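Wenby 시연 수집 스테이션 | 제품 안내 | Tongate

제품 > 학습 데이터 장비 > Wenby

Wenby는 협동로봇 두 대를 한 작업대에 올려 놓고 사람이 조작한 시연을 기록하는 장비입니다. 모방학습용 데이터를 직접 모으려는 연구실과 기업 자동화팀이 주로 문의합니다. 문의하시는 분들의 기대가 대체로 너무 높기 때문에, 이 페이지는 다른 제품 페이지보다 깐깐하게 썼습니다.

먼저 말씀드립니다. Wenby를 들여놓는다고 로봇이 요리를 하게 되지는 않습니다. 장비가 하는 일은 관절값, 그리퍼 상태, 영상을 같은 시각 기준으로 묶어 저장하는 것까지입니다. 그 기록으로 쓸 만한 정책이 나오느냐는 과제 설계와 조작자의 숙련도, 그리고 나쁜 시연을 버릴 용기에 달려 있습니다. "시연 몇 번이면 새 작업을 배운다"는 업계의 문구를 저희는 쓰지 않습니다. 그런 결과를 본 적이 없는 것은 아닌데, 물체 위치를 손바닥 하나만큼 옮기면 대개 사라졌습니다.

작업대

상판은 소모품으로 취급합니다. 크라프트지를 깔고 테이프로 칸을 나눠 쓰는 방식을 권합니다. 값비싼 인쇄 매트도 써 봤지만 조명이 반사되고, 한번 긁히면 배경이 달라져 버립니다. 종이는 더러워지면 갈면 됩니다. 다만 종이를 간 날짜는 반드시 기록에 남기십시오. 모델은 사람이 무시하는 얼룩을 열심히 외웁니다.

칸은 물체의 초기 위치를 지정하는 데 씁니다. 조작자에게 "적당히 다른 곳에 놓으세요"라고 하면 적당히 같은 곳에 놓습니다. 칸 번호를 무작위로 뽑아 주는 기능이 소프트웨어에 들어 있으니 켜 두시기 바랍니다. 끄고 모은 데이터가 얼마나 한쪽으로 쏠리는지는 분포 화면을 열어 보면 바로 드러납니다.

주방 과제 묶음 Bakilana

Bakilana는 냄비와 숟가락, 국자 따위를 쓰는 과제 정의서입니다. 물건은 포함되지 않습니다. 동네 마트에서 사시면 되고, 저희가 마진을 붙여 팔 이유가 없습니다. 냄비 안을 젓거나 떠내는 동작은 쉬워 보여서 첫 과제로 많이 고르시는데, 도구 끝이 테두리 아래로 내려가면 측면 카메라에서는 보이지 않습니다. 위쪽 시점을 꼭 함께 기록하십시오.

안쪽이 스테인리스인 냄비는 특히 성가십니다. 반사 때문에 깊이 카메라 값이 비는 일이 잦습니다. 도구는 노란색처럼 배경과 확실히 구분되는 색이 다루기 편하지만, 그렇게 모은 데이터로 검은 국자까지 집을 수 있으리라고는 기대하지 마십시오.
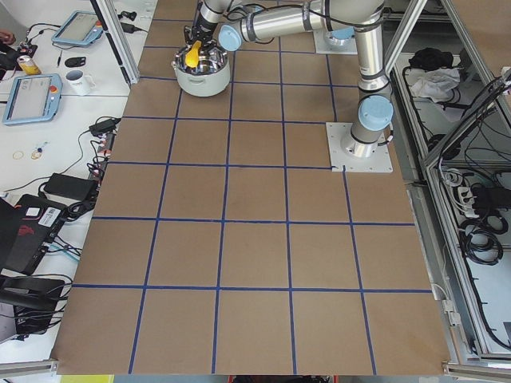 시연은 몇 개를 모아야 충분합니까?

미리 정할 수 없습니다. 저희가 내부에서 한 과제로 모은 시연은 1,034개였고, 그 정도면 넘칠 줄 알았지만 초기 위치가 고르지 않아 일부 칸에서는 성공률이 끝내 오르지 않았습니다. 적은 양으로 한 번 학습시켜 실패하는 칸을 찾고, 그곳을 채우는 식으로 진행하시기를 권합니다. 개수를 보장하는 업체가 있다면 어떤 조건에서 평가했는지 물어보십시오.

조작 방식

직접 교시와 원격 조작을 모두 지원합니다. 직접 교시는 배우기 쉽지만 조작자의 손이 영상에 들어갑니다. 손을 지워 주는 후처리 도구를 요청하는 분이 계신데, 제공하지 않습니다. 지운 자리에 무엇이 남는지 저희부터 믿지 못하기 때문입니다. 원격 조작은 초반에 답답합니다. 첫날 기록은 연습으로 치고 전부 버린다고 생각하시는 편이 마음 편합니다.

양팔 동시 조작은 가능하나 기본 설정에서는 꺼져 있습니다. 한 팔로 되는 일을 두 팔로 기록하면 데이터만 복잡해집니다. 켜기 전에 두 팔의 작업 영역이 겹치는 구간과 비상정지 동작을 현장에서 점검해야 합니다.

기록 소프트웨어 Poltstead

시연마다 성공, 실패, 보류 가운데 하나를 표시하게 되어 있습니다. 자동 판정 기능도 있지만 참고용입니다. 숟가락이 냄비에 들어갔는지는 그럭저럭 맞히는데, 제대로 저었는지는 자주 틀립니다. 개발을 맡은 Obadia Mohamedi도 본인 과제에서는 자동 판정을 끄고 씁니다.

저장이 끝난 시연은 수정할 수 없고 제외 표시만 가능합니다. 불편하다는 의견이 많지만 바꿀 계획은 없습니다. 나중에 누가 무엇을 왜 뺐는지 알 수 없는 데이터셋을 너무 많이 받아 봤습니다.

구성

작업대 프레임(알루미늄 프로파일) 1식
로봇 팔 장착 플레이트 2개
크라프트지 롤 및 칸 구분용 테이프
카메라 마운트 5개
Poltstead 사용권 2석
동기화 장치 및 배선 일체
설치 및 조작자 교육

포함되지 않는 것

로봇 팔, 티치 펜던트, 그리퍼, 카메라, 학습용 서버, 과제용 물건. 기존에 보유한 팔을 쓰실 경우 제어기 펌웨어 버전을 먼저 알려 주십시오. 구형 제어기는 관절값 전송 간격이 들쭉날쭉해서 저희 쪽에서 맞춰 드릴 방법이 없습니다.

배선에 대하여

카탈로그 사진처럼 깔끔한 배선은 며칠 가지 않습니다. 전원 어댑터와 신호선은 처음부터 분리해 두시고, 팔을 따라 올라가는 케이블은 손목을 끝까지 돌려 본 다음에 묶으십시오. 여유 없이 묶은 케이블 때문에 오후 내내 모은 시연에서 손목 카메라 영상이 끊긴 사례가 있습니다. 기록 도중에는 화면에 경고가 떠도 조작자가 보지 못하므로 경고음을 켜 두십시오.

구매 전 상담

과제 설명과 물체 목록, 원하는 평가 방법을 적어 보내 주십시오. 평가 방법이 비어 있으면 견적보다 그 이야기를 먼저 하게 됩니다. 위치가 늘 일정하고 물체도 바뀌지 않는 공정이라면 기존 티칭 프로그램이 더 싸고 정확합니다. 그런 경우에는 Wenby를 권하지 않습니다.

최종 수정: 6월 21일 월요일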